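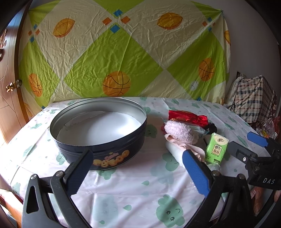 Skuvell, 12th February

Dear all, I promised in the November letter that I would come back to you on the gripper budget once Kevin and I had been through it properly, and we have now been through it three times, the last one over a very long lunch. So put the kettle on, please, and bear with me, as some of this touches your own orders for the spring.

The short version is that we are going to buy four more hand-held grippers this year and put off the second arm until next year. I know a few of you had your hearts set on the arm (Anselmo, I can hear you sighing from here!), and I did too for a while. But we have only the one room at Nodgate with floor strong enough to bolt it to, and the people there would like that room back for part of the summer. The grippers go in a backpack and come home on the bus, and that settled it for me.

Now for the part that gave us the most trouble, the small parts. Lizeth went back over all our receipts and found we had spent 1271 dollars on spare finger pads, screws and cables, against the 300 we had put down for them. That is a big gap, and I take my share of the blame for it. From now on spares have their own line in the budget, and every pair of grippers is ordered with a full set of pads in the same box. Please don't buy them one at a time on your own card, however handy it feels - the postage alone came to 156 dollars.
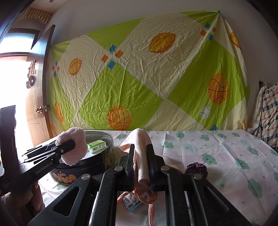 Soft goods are where I would like us to be most careful with money, and Katherine has been very patient in explaining why. A hard plastic cup costs the same to pick up on any table, but cloth eats up hours, and hours are the biggest cost we have. Something like that peach piece with its thin straps hanging down between the jaws needs more time set aside in the plan than a packet of tissues does, so we have raised the time allowance for tidying tasks with clothing in them. We have left the kitchen tasks alone for now.

Props, I am happy to say, remain cheap. Old cookie tins, socks, hair ties and whatever is in the drawer will do nicely, and we have kept that line at 71 dollars for the year. Aníbal thinks even this is generous. If you do buy something, keep the slip and tuck it in the Grodora folder with your name on it.

We are still waiting on a second quote from Wei for the carry cases, and I will pass it along when it comes. Anyone who wants a say in the order of deliveries should write to Kevin by the end of the month.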